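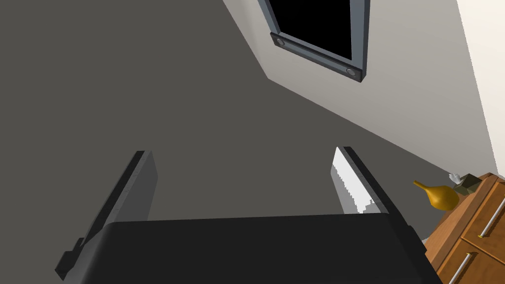
Search the notebook Enter keywords

Reading time: 4 min

Nov 7, 2022

Scene Shop and Stage Operations, Drodberg Playhouse
Entry: load-in for the winter dance and theater series, first day

The main drape was lowered to working height at the start of the call and inspected along its full width. Two ties on the stage left end had frayed and were replaced. The bottom chain pocket has opened again at the seam repaired in June. It has been pinned for the present and should be sewn before the first technical rehearsal. Wardrobe has agreed to lend the heavy machine on condition that the drape is brought to them folded and free of dust.

The touring floor for the Yap program was unrolled and left to relax overnight under the work lights. Colleagues are asked not to tape the seams until the stage manager has confirmed the center line. On the last visit the floor was taped to our own center mark, and the company's mark proved to be a hand's width farther toward stage right. The whole floor had to be lifted and laid again.

Weights. The flown portal for the first piece was weighed in two parts on the floor scale before hanging. The header came to 115 pounds with its hardware. The company's paperwork gives a lower figure, and it is assumed that the cable and clamps were left out of it. The arbor was loaded to our own reading and the line set ran level. The card on the locking rail has been corrected, and the old card is kept in the folder.

The storage batten upstage carries 1,815 pounds of masking and surplus pipe. This remains within the posted limit for that line set, but the load is poorly spread, with most of the pipe toward stage left. It is recommended that the pipe be moved to the rack in the loading bay when two people are free. Nothing further is to be added to that batten in the meantime.

Lighting. The Rornitz dimmer rack tripped once during the channel check and reset without difficulty. The fault could not be repeated. The filters on the rack were heavily clogged and have been vacuumed. If it trips again, please note the time, the cue and the number of channels in use, and leave the rack off until the electrician on call has looked at it.

Focus reached the end of the second electric. The side booms are hung and cabled but have not been focused. The company's plot asks for a pale lavender in the low positions, and we are short of that color. The closest match in stock is slightly bluer. A cut sample has been left at the production desk for approval.

Sound. The Miruteck playback unit was connected and both outputs tested at low level. There is a hum in the left channel when the house work lights are at full, and it disappears when they are dimmed. The cable run was moved away from the lighting trunk, with some improvement. A further test is needed with the audience lights at preset level.

Records. The lamp hour counter on the video projector read 2,605 at the start of the call and the new figure should be entered after each performance. The fire curtain was tested at the end of the day and closed fully within the permitted time. The release line has been reset and tagged.

Outstanding for the next call:
- sew the chain pocket on the main drape
- confirm the center line, then tape the floor
- focus side booms, both sides
- obtain approval for the substitute color
- repeat the hum test
- return the borrowed ladder to the studio theater

The stage was cleared and swept, and the ghost light was set downstage of the portal. The loading door is sticking at the lower bolt and must be lifted slightly before it will lock.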